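3rd May
Sodwood glue-ups, shelf brackets and lap joints

Back to the glue claims. The Fastik leaflet still says clamps off in 13 minutes, full handling strength in an hour, "any fibrous board." I don't believe the last part and have doubts about the rest. The Sodwood people say nothing at all about glue except to call their board "bond friendly," and I'd like to know who measured that and how.

Batch is from the same sheet as the December one, offcut from the far end of the rack. Sanded to 400 before gluing, which I now think was a mistake. Sodwood closes up when it's sanded that fine and the face goes almost shiny. Somebody wrote on the last page that a smoother face means more contact. Maybe on maple. On this stuff I suspect the dust just packs into the surface and the glue sits on top of the dust. Next batch should have half the pieces left straight off the saw.

Glue-up done mid-morning. Thin coat on both faces, spring clamps, timer on the windowsill. Took the first clamps off at 13 minutes as told. The joint held when I picked it up by one end, which proves it holds its own weight and nothing more. Squeeze-out was still soft enough to dent with a fingernail. Left the rest clamped over lunch.

Pull test on the Vaden rig with the hook jaws. Best lap joint let go at 527 N. Before anyone gets excited and writes that on the whiteboard:

It's one joint. The others came in lower, and two of them I'm throwing out because the jaws slipped and the piece rolled as it loaded up.

The break was in the board. Glue line came away with a skin of Sodwood on it the whole way across. So the number tells us about the Sodwood. We could have used flour paste and maybe got the same thing.

The Vaden was last zeroed who knows when. It read 5 with nothing on it. I zeroed it and it read 5 again after the third pull. I have not corrected the figure above, and I wouldn't quote it outside this room.

The old yellow glue, run as a comparison on the same offcut, broke the same way and not far below. That's the result I'd pay attention to. Fastik costs a good deal more and I can't find the part we're paying for, apart from the shorter clamp time, and I've already said what I think of that.

Cut quality. The Sugiyama pull saw leaves a cleaner edge on this board than the table saw does, no argument there. Less fuzz on the underside. I did cut those pieces more slowly and with more care, so I'm not ready to hand all the credit to the saw. Someone else should cut a set without being told which one goes where. 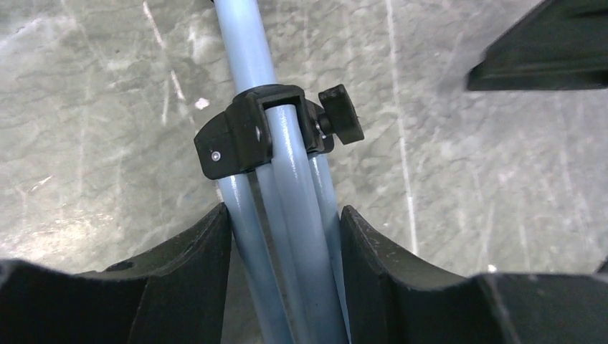

R. Haddow
Bench technician, joinery and materials

Light blue stand, folded: the legs gather in under the black plastic collar. Clearing floor space before the damp test starts, so anything with legs should be folded and kept off the drying side of the room.

Damp test plan: bracket joints in the tub with wet towels, lid on, overnight, then loaded with the small weights. The leaflet says "moisture resistant," a phrase that covers everything from a sneeze to a flood. My guess is the board swells and pulls the joint apart before the glue has any say in it. If so, I'd like us to stop testing glues and start asking whether Sodwood belongs in a bathroom shelf at all.

Still to do:
Check the rig against a known weight, before and after each set.
New rubber on the hook jaws.
Saw-cut faces against sanded faces, same glue, same clamps.
Write the open date on the Fastik bottle. The cap was off when I came in and I can't say for how long.

Keep the broken pieces, please. They're in the tray under the window, marked in pencil on the unglued face.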